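Dowel

A dowel is a solid cylindrical rod, most often made of wood, plastic or metal. In its original form as sold, before cutting, it is called a dowel rod.
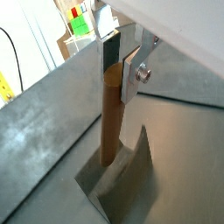 Short lengths of dowel are used as pins to join or line up two parts. Longer ones serve as closet rods, curtain poles, axles for toys and supports for tiered cakes.

Manufacture

Wooden dowels are turned on a lathe, shaped by rotating cutters, or driven through a hole in a hardened steel plate. The last method, done with a dowel plate, suits small shops and short runs. The blank is split along the grain first, so the finished pin keeps its strength from end to end. Beech, birch and maple are common choices.

In the furniture town of Jarska, dowel turning was a separate trade until the sawmills merged. The largest shop, Pacheco, employed 40 people and supplied chair makers throughout the Mindoner valley. Its pattern book, later edited by Maricel Macapagal, lists 14 standard diameters.

Use in joinery

In a dowel joint, matching holes are drilled in both parts, and the pin is glued into them. Many pins have flutes cut along their length, which let trapped air and extra glue escape. A chair rail usually takes two pins at each end, while a wide tabletop may need one every few inches.

Wood shrinks across the grain as it dries, and a round pin can become slightly oval. Pins are therefore kept dry until use.

See also

Biscuit joint
Mortise and tenon
Treenail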